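Tukari kit-tray recordings: data card

Release 2 of the Tukari recordings. Read this before using the files. The changes from release 1 are near the end.

Summary

Tukari is a two-arm bench cell built in a shared workshop. It picks small electrical parts out of plastic source trays and places them on a paper-lined steel tray, one kit at a time. The release holds 1104 episodes. Of these, 1000 are complete kits and 104 are stopped runs, kept because the stops are useful for training a failure detector.

The parts are salvage: small motors, push-pull solenoids, round circuit boards, wire harnesses and connectors. They were stripped from scrapped vending and ticket equipment over one winter. None were bought new, so lead length, surface wear and labelling vary from one piece to the next.

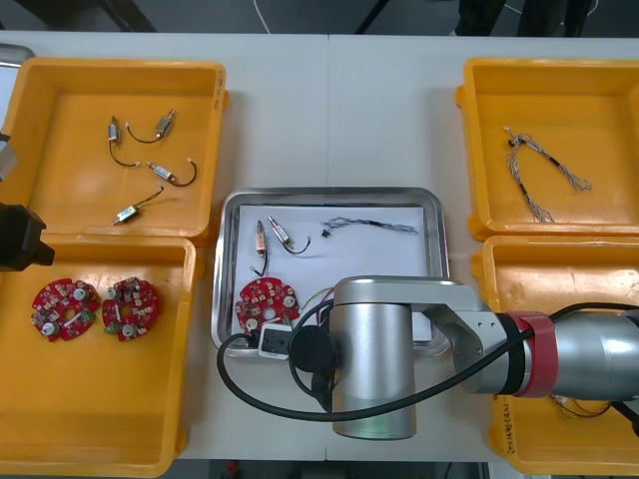
Gresness, May

The cell is a white table made of two tops pushed together. The join runs under the working area and is not bridged. It was levelled with shims before recording and checked again whenever the table had been moved. Source trays stand on both sides of the steel tray so that each arm has its own side for most of the kit. Either arm may cross to the centre. Only one may be over the steel tray at any moment, and the scheduler enforces this with a lock.

Trays are not fixed down. An early version of the cell had printed corner stops, but the trays flexed when pressed against them and the rims lifted. Placement now relies on the operator setting the trays by eye. Expect tray positions to shift between sessions. Do not hard-code them.

Contents of the release

episodes/ one folder per episode, numbered from 0001
calib/ intrinsics and hand-eye results, one set per session
kits/ kit definitions as plain text, one line per part
notes/ operator notes, unedited
tools/ reader, replay script, checksum script

Each episode folder contains overview video, wrist video, joint positions, gripper opening, motor current and an event log. The event log is written by the sequencer and records the intended action. It does not record whether the action succeeded. Success labels are in result.txt and were entered by hand afterwards.

Gripping

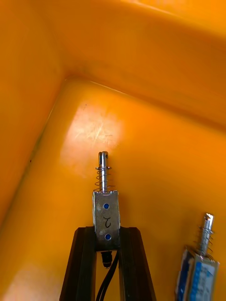 Solenoids are the hardest class in the set. The housing has flat sides and grips well, but the plunger is free to slide and changes the overall length of the part. A grasp planned on the plunger is rejected by the checker. The rule is to close on the housing with the plunger clear of the fingers, and the approach height is taken from the housing top. Some solenoids carry a handwritten number on the face, such as the 2 in black marker between two blue spots, and others have a printed label wrapped round the body. The handwritten numbers are piece numbers. They can be used to follow one piece through several episodes, but they are not unique across part classes. A solenoid 2 and a motor 2 may both exist. Use the class together with the number.

Glare off the tray floor is a known problem for the wrist view. The yellow plastic is glossy, and bright patches move across it as the wrist moves. Exposure was locked for release 2, which made the patches consistent within an episode but did not remove them. Colour thresholds tuned on one side of the table do not carry over well to the other.

Motors are simpler. The body is picked across its diameter and the lead is left to trail. If the lead passes under a neighbouring motor the second part may be dragged. The event log does not detect this. Search the notes for "drag".

Harnesses are picked near the middle of the bundle. Frayed ends catch on each other. A harness episode is marked complete when the bundle lies wholly inside the steel tray rim, whatever its shape.

Boards are picked by the edge. The centre hole was tried as a grasp point with the fingers opening outwards, and this was dropped after it scraped components on two boards.

Kit definitions

A kit file lists part classes and the side they come from. Order in the file is the order of picking. There is no target position for each part, only a region of the paper. The regions overlap slightly. This was a choice made early on to keep planning simple, and it means that finished kits do not look alike even when the kit file is the same.

Kit files beginning with K use the Kwon sequencer. Kit files beginning with N use the Nolley sequencer. Kwon runs the arms strictly in turn. Nolley lets one arm approach its source tray while the other is placing. Nolley episodes are shorter and contain more lock waits. Both sequencers were written for this cell and are in tools/ as reference only. They will not run without the motor drivers, which are not included.
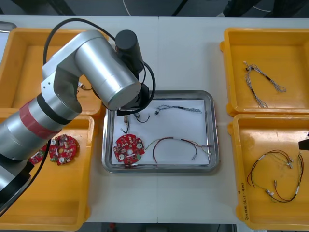 The lock is held from the moment the wrist crosses the steel tray rim until it has crossed back. A lock wait appears in the log as WAIT followed by a duration in milliseconds. The longest wait in the release is 1895 ms. A wait of more than 2 seconds stops the run and sends both arms to their park poses, and the episode is then labelled stopped.

Time base

All streams use the clock of the control computer. Video frames are stamped on arrival, so they lag the joint data. The lag is constant within a session and is given in calib/ as video_offset. The replay script applies it. If you write your own reader, subtract the offset from the video stamps before matching.

Known faults

The event log writes PLACE when the gripper opens, even if the part has already dropped. Check gripper current before the opening.

In some early episodes the cable on the arm touches a source tray and moves it. These are marked "cable" in the notes. The cable was later re-tied, with more slack at the wrist and less at the base.

Force values are not supplied. The motor current can be used as a rough guide to finger contact. It should not be read as force.

Part classes in the labels were assigned by appearance. Similar harnesses from different machines share one class.

Changes from release 1

Wrist video added. Exposure locked on all cameras. Steel tray lined with paper in every episode; bare steel episodes removed. Hand-eye calibration redone for both arms. The field grip_ok has been renamed closed, as it only ever meant that the fingers had stopped moving.

Suggested split

Split by session, using the list in tools/split.txt. Splitting by episode puts the same tray layout in both training and test sets and gives scores that are too high.

Use

The recordings may be used and redistributed for any purpose with the name Tukari kept in the documentation. The checksum script should be run after download. It prints the name of each file that does not match and exits with status 1 if there are any.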